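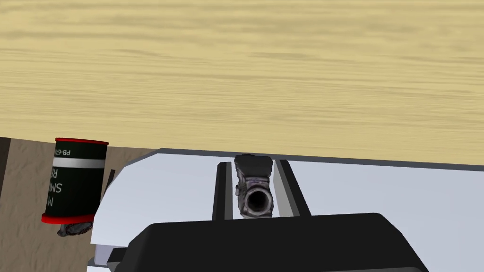
The Night Train to Dernis

Home Stories Poems Archive Write to us

My aunt left me her house in Dernis, and also the key of her shop, which had been closed for many years. The lawyer from Pennington sent me both in one envelope, with a letter of two lines and a bill for 400.

I took the night train in January. In my compartment there was only an old woman with a basket on her knees. She asked where I was going, and when I told her, she looked at my shoes.

"You will need better ones," she said. "The river comes up to the station now."

I thought she was joking. I had visited Dernis as a child, and the river was far from the station then, behind the mill and the long field where people dried their sheets.

We passed Zorkau at two in the morning. A man walked along the platform with a lamp and called the name of the town, although no passenger got off. The old woman opened her basket and gave me a piece of bread with plum jam. It was the same jam my aunt used to make, too sour, with a little of the stone left in it.

"Did you know her?" I asked. "She had the button shop."

"Everybody bought buttons from her," said the old woman. "She never gave the right change. Always a little too much. We thought she could not count, and we were ashamed to keep it, so we came back and bought more buttons."

I laughed, but she did not laugh. She looked for something in her coat and put a small paper bag in my hand. On it my aunt had written a number, 3564, in her thin blue letters.

"This is from the last time," she said. "I did not come back. I was angry with her about another matter. It is 27 coins. You can count them."

I did not count them. I held the bag until it became warm, and somewhere after Stila I fell asleep.

When I woke up it was light and the train was standing. The seat across from me was empty, but there was jam on the window ledge - a small dark spot, still soft. Outside I saw water, gray and very quiet, up to the first step of the station. A boy was waiting there in a boat.

"Are you for the button shop?" he called.

I took off my shoes and went down.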